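Chapter 4
Wood as a Material

Posted in October by the Rarnel Open Textbooks editors
12 shares | 9 comments

4.1 Why wood behaves the way it does

Wood is one of the oldest building materials and still one of the most widely used. It is light for its strength, it can be cut with simple tools, and it can be joined with glue, nails, screws or nothing more than a well-made joint. It is also uneven. Two boards sawn from the same log can differ in weight, color, stiffness and the way they move when the weather changes. Steel bought to a given grade is much the same from one end of the bar to the other. A board has to be looked at.

Most of these differences go back to how a tree grows. A tree adds new wood in a thin layer just under the bark. In places with a cold season, growth is fast in spring and slows in summer, and it stops in winter. The spring wood, called earlywood, has wide cells with thin walls. The summer wood, called latewood, has narrow cells with thick walls and is usually darker. One band of each makes up a growth ring.

The cells themselves are long and hollow, and most of them run up and down the trunk. A useful picture is a bundle of drinking straws glued side by side. The bundle is hard to crush from end to end and easy to pull apart from the side. Wood splits along the grain for the same reason, and a shelf is always cut so that the grain runs along its length.

4.2 Grain and figure

The word "grain" is used loosely. In this book it means the direction of the long cells. The word "figure" means the pattern seen on a cut surface. Figure depends on the growth rings, on knots and other irregularities, and above all on the angle of the saw.

When a log is cut straight through in parallel slices, the boards are called plain-sawn. The saw meets many of the rings at a shallow angle, and the rings show on the face as arches, ovals and long waves. When the log is first cut into quarters and each quarter is sliced toward the center, the boards are called quarter-sawn. The rings then meet the face at close to a right angle and appear as fairly straight lines.

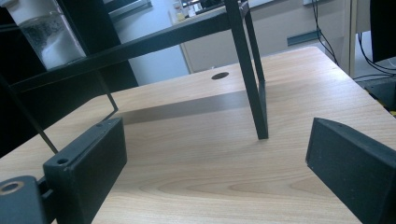 Quarter-sawn boards cost more. The log has to be turned more often at the mill, and more of it ends up as waste. In return the boards stay flatter. At the Wihongi mill, used as a case study later in this chapter, quarter-sawn stock is kept for drawer sides and table legs, and plain-sawn stock goes to tops and panels.

Veneer is a thin sheet of wood glued to a base of some other material. It may be sliced from the log with a long knife, or peeled from a turning log in the way paper comes off a roll. Peeled veneer follows the rings closely and tends to have a broad, wandering figure. Figure can also be printed on paper and sealed under a hard plastic layer. A printed surface has the look of grain, but it tells you nothing about the strength or movement of the board under it.

4.3 Water in wood

A living tree holds a great deal of water. Part of it sits in the hollow centers of the cells and is called free water. The rest is held in the cell walls and is called bound water. Free water leaves first as the wood dries, and its loss makes the board lighter without changing its size. Once the free water has gone, the walls begin to dry, and the board shrinks.

Shrinkage along the grain is so small that it can usually be ignored. Shrinkage across the grain cannot. A plain-sawn board 400 millimeters wide may lose over 20 millimeters if it is dried from the green state to the level of a heated room. A quarter-sawn board of the same species and width will generally lose much less.

Movement does not end when the board leaves the kiln. Wood takes up moisture in damp air and gives it off in dry air for as long as it is in use. Furniture makers allow for this with slotted screw holes, floating panels and gaps at the edges of floors. The Rositcombe floor, described in Section 4.6, buckled after it was laid tight against the walls on all four sides.

Before going on, find a piece of solid wood with a visible end. Look for the rings, decide which way they curve, and sketch how the board would have sat in the log. Keep the sketch for the exercises in Section 4.4.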